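From: Grerncombe Allotments list
Subject: Re: [growers] Green tomatoes - what to do with the last of them
Saturday, 8.41 am

> I cleared my end of the Ermont tunnel last night and have the usual
> trouble. Plenty of green ones, a few that have turned orange and stopped
> there, and hardly any red. Last year I put the lot in a drawer and
> lost most of them to rot. Does anyone have a better way? I have also
> been told to put a banana in with them, but we don't eat bananas in
> this house and I don't want to buy some just for that.
>
> Plot 10

Plot 10,

You don't need the banana. A tomato that has started to colour gives off the same gas and will bring the others along. An apple will do it too.

What went wrong with the drawer, I think, is that everything went in together and stayed there. I tip mine out on the table first and go through them one at a time. Anything split, soft or wrinkled goes on the compost. The sound ones I sort by colour - green, orange, red - and the cherries are kept apart from the big ones as they ripen at their own pace.

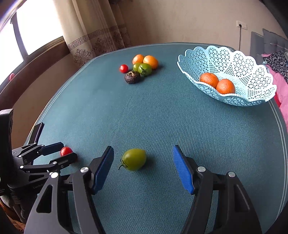
Leave the stalk on if it is still attached. Pulling it off can tear the skin at the top and that is where the mould gets in. Wipe off any soil with a dry cloth, but don't wash them until you want to eat them.

Then lay them in a single layer on newspaper in a shallow box, not touching, and put the box somewhere at ordinary room temperature. A windowsill isn't needed. They want warmth more than light, and strong sun through glass makes the skins tough. Look through them every couple of days and take out whatever is ready or has gone off. Mine have taken anything from 8 days to most of a month.

The very small, hard, dark green ones won't ripen whatever you do. I use those for chutney. My recipe takes 300 g of sugar to a kilo of tomatoes, with onions, sultanas, malt vinegar and the juice and grated rind of an orange.
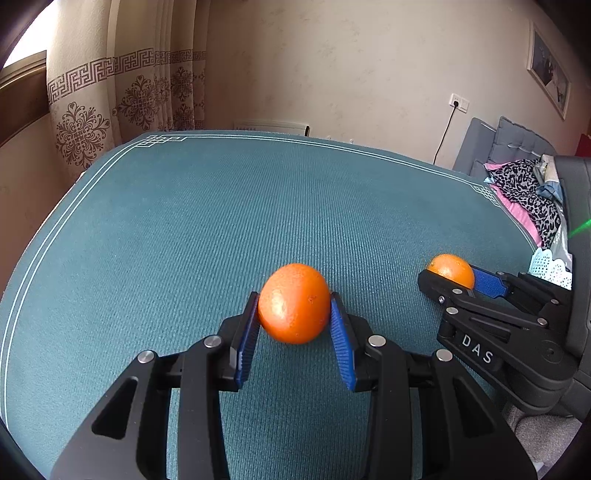
For the rind you want an orange that feels heavy and has a firm skin. A mark on the outside does no harm, just grate round it. Scrub it in warm water first if it has been waxed. Only take the coloured part, as the white underneath will make the whole pan bitter. If you are making a double batch, use two oranges and a wider pan, or it takes all evening to boil down.

I use the Bukico jars with the plastic-lined lids. Plain metal lids go rusty with the vinegar. The Nzioka shop still had some in when I went past, on the bottom shelf by the string.

Leave it a month before opening if you can. It is sharp to begin with.

One question back to the list - has anybody kept a note of which variety did best in the Ermont tunnel? I need to order seed and my labels have washed clean.

Plot 41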